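How Does a Vacuum Cleaner Pick Up Dust?

Reading time: 4 minutes

Floors get dirty every day. Dust drifts down from the air, crumbs fall off sandwiches, and bits of dirt ride in on the bottoms of shoes. A broom can push all of this into a pile, but a vacuum cleaner lifts it up and carries it away through a tube.

Many people say that a vacuum cleaner "sucks" up dirt. Scientists describe it in another way. They say the air in the room pushes the dirt in. To see why, we need to know what is going on inside the machine.

The fan

Inside every vacuum cleaner there is an electric motor that spins a fan. The fan blows air out of the back of the machine. Now there is less air inside than there was before, so the air pressure inside is lower than the pressure in the room. Air always moves from high pressure to low pressure. The air in the room rushes in to fill the space, and it takes the dust along for the ride.

You can feel the same thing when you drink through a straw. Your mouth lowers the pressure at the top of the straw, and the air pressing down on your drink pushes it up.

The parts

A canister vacuum has its motor in a separate body that sits on the floor. A bendy hose joins the body to a stiff tube, called the wand. The person cleaning holds the wand and the body rolls along behind.

The hose has to bend without closing up. Most hoses are made with rings or a spiral all the way along, a bit like a spring. If you squashed a plain plastic tube, it would fold flat and the air would stop. The wand has a different job. It needs to be stiff so that you can steer the end of it, and light enough to hold for a long time. 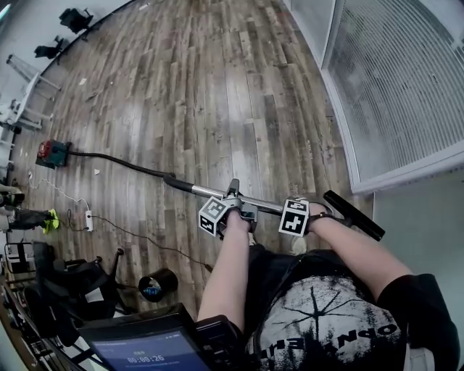 Nipon Intarasuk wrote in to ask why the hose at his nan's place makes a high whistling sound when a sock gets stuck in it, and whether that means the motor is broken.

It usually doesn't. When something blocks the hose, only a little air can squeeze past the blockage, and air moving fast through a small gap can whistle. The motor often sounds higher too. With less air to move, the fan has less work to do, so it spins faster. The motor may also get hot, as many vacuum cleaners use moving air to keep the motor cool. If you hear that sound, switch the vacuum off at the wall and ask a grown-up to look for the sock.

Where does the dirt go?

The air and the dirt travel up the wand and down the hose together. Inside the body they have to be separated, and there are two common ways to do it.

The first way is a bag. The bag is made of paper or cloth with tiny holes in it. Air can get through the holes but most of the dust can't.

The second way is a plastic bin. The air is made to spin in a circle, like water going down a plughole. Dirt is heavier than air, so it is thrown to the outside and drops to the bottom of the bin.

A filter then catches some of the very fine dust that is left — the kind that makes people sneeze.

Hard floors and carpet 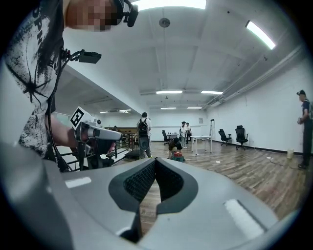
A wooden floor is easier to vacuum than a carpet. On a hard floor the dust lies on top, and moving air can lift it. In a carpet the dust sinks down between the fibres and gets trapped. That is why some vacuum cleaners have a spinning brush, which flicks the dirt loose so the air can catch it. On wood the brush is often turned off, as stiff bristles may scratch the surface.

Big rooms take longer, so it helps to work in strips, the way you would colour in a large shape. Start at the far end and move back towards the door.

Try it yourself

Tear up a few very small pieces of tissue and put them on a table. Hold a straw just above one piece and breathe in gently through it. The tissue should jump up and stick to the end. Now lift the straw a little higher each time — how far away can it be before the tissue stays put?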